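Wallpapering a rental when you're not allowed to wallpaper – what held up for you?
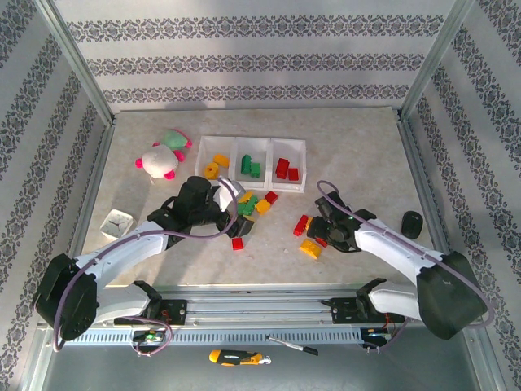
Last edited by mothballmarnie in November

So I have the landlord's blessing to do "anything that comes off," in writing, and I've been staring at damask for two weeks. Dark gray on white, the kind that runs in horizontal bands. My hallway is long and skinny with one window at the far end and I want it to feel like somebody lives there. It's painted in that flat builder's white that shows every elbow.

What I need to know is which way to go: peel and stick, or real paper put up with liquid starch. My aunt did starch in her apartment years ago and swears it came off in one piece. My neighbor did peel and stick and took a strip of drywall the size of a cutting board off with it. I was going to order Okirer peel and stick because they'll mail you samples, but I'd love to hear from people who've taken the stuff DOWN, not just put it up and posted the photo the same night.

Ceilings are a bit over eight feet if that matters.

--

gluepot_ray
Starch. Every time. I've done three apartments and a dollhouse. You put it up wet, you have ages to slide it around, and when you move you sponge it and it lets go. Peel and stick is a giant sticker and a sticker does what a sticker does.

One thing, flat paint is the worst surface for either of them. If your walls are really flat, put a coat of satin on first and give it a good month.

--

Tilda_on_4th
Gotta disagree with Ray. I had Skoltamen peel and stick up in a bathroom (a BATHROOM, with a shower) and it came down clean after a long lease. What matters is how you pull it. Slow, low angle, hair dryer on warm ahead of your hand. People grab a corner and yank like they're starting a mower and then they blame the paper.

Starch in a humid room, on the other hand, can get speckly with mildew. Ask me how I know.

--

gluepot_ray
A hallway isn't a bathroom, Tilda. And she said the neighbor lost drywall.

--

Tilda_on_4th
The neighbor lost drywall paper, I bet, on a patch somebody never primed. That's a wall problem! Marnie, did you ever find out if there was old repair under it?

--

mothballmarnie
I asked her just now through the door, lol. She says yes, there was a big patch there from a TV mount and it was chalky. So a point for Tilda.

The satin coat idea is good but I'd have to ask about paint too, and the management office takes forever to answer anything.

--

D.Tokarz
Hi, Danuta here, I hung paper for a living for 19 years before my knees quit. You're both partly right, which I know is annoying.

Do a test patch behind a door. Put up a piece of whatever you're going to use, leave it a couple of weeks, pull it. If paint comes with it you have your answer and a tiny spot to touch up. I can't believe how many people skip this for the price of one sample.

Now the pattern, because I'm more worried about that. Horizontal bands are a bear. With a vertical stripe your eye forgives you a little. With bands going around the room, every seam has to line up dead on, and any ceiling that isn't level will tell on you. Old buildings are never level. Don't start from the ceiling line. Snap a level line at about eye height and hang everything off that, and let the top edge be off by whatever it's off by. Crown or a strip of trim hides it.

Also order extra. Damask eats paper because of the repeat. Look for the repeat on the label and add one full repeat to each strip when you do the math.

--

mothballmarnie
Danuta, thank you, this is exactly what I was hoping for. I put a level on the ceiling and the bubble slid straight to one side. So, yeah.

Would you still do the bands in a skinny hall? My sister says they'll make it look like a bowling lane.

--

D.Tokarz
Your sister isn't wrong, bands pull the eye down the length. Some folks like that. If you don't, paper the short end wall with the window and leave the long walls plain. Less paper, fewer seams, and you see it the second you come in.

--

kettle_and_cord
Seconding the end wall. We did all four walls of a small dining room in a dark damask and it was like eating inside a hatbox. Lasted one winter.

--

Tilda_on_4th
I love a hatbox, personally. Do all the walls! It's a hallway, you're in it for ten seconds, that's the place to go nuts.

--

gluepot_ray
Agreeing with Tilda on something, mark the calendar.

Still starch though.

--

R_Gauthier
Coming in with a boring tool question that matters more than the glue. What's everybody smoothing with? I used the plastic thing that came in the box and scuffed the dark parts of the print so badly you could see gray-white streaks when the light came in sideways. With a window at the end of your hall you'll get that same side light. I switched to a felt-edge squeegee from Sawatzky and the second wall was fine.

And change your knife blade way more than you think. I went a whole wall on one blade and the bottom edge looked chewed.

--

D.Tokarz
Yes to Ravinder on blades. I used a new one every strip. For starch I'd use a soft brush instead of a squeegee, wet paper tears if you look at it funny.

--

mothballmarnie
OK, update. I ordered two samples, the Okirer one and a plain unpasted paper for the starch, and both are going behind the coat closet door tonight. I'll pull them when the two weeks are up and report which one takes the paint with it. Leaning toward the end wall first, and if I still like the bands after living with them I'll do the long walls too.

Ray, what ratio do you use on the starch, or is it straight out of the jug?

--

gluepot_ray
Straight out of the jug. Paint roller on the wall, hang the strip, then roll more over the top of it. Put towels down on the floor, it drips like crazy.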